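Folding cloths, and whether we need a course for it

Members will have seen the flyer from Piltum offering a "linen reset" at the Pistdale rooms on 16 Mar 2025. It runs for 90 minutes, costs 21 pounds a head and promises to change the way you put away a cloth. I went to the taster. I remain to be convinced.

The method, as far as I could follow it, is to clear a table, lay out one piece at a time and fold it in thirds towards you. Plain cream and beige cloths go first, then anything coloured.
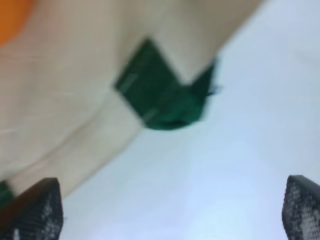 My own way is to fold in half, fold in half again and shut the drawer. Saodah Nair, who ran the taster, told me this puts a hard crease down the middle. It may well do. I have had a crease down the middle of my tablecloths since I was married and no guest has yet sent back the soup.

She is firmer still about the table. It should be white or near enough, she says, so that stray threads and crumbs show up, and the cloth waiting its turn should be kept well over to one side.

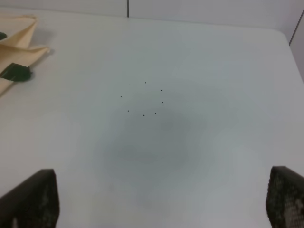

I can see the sense in that one, and I have started doing it at home. Whether it is worth 21 pounds is another matter. The full course in September is 135, for 4 sessions, and I asked what was left to teach after the first. Fitted sheets, apparently.

If anyone does sign up, please write in and tell us how the sheets went. Names to Foley or Lera at the desk.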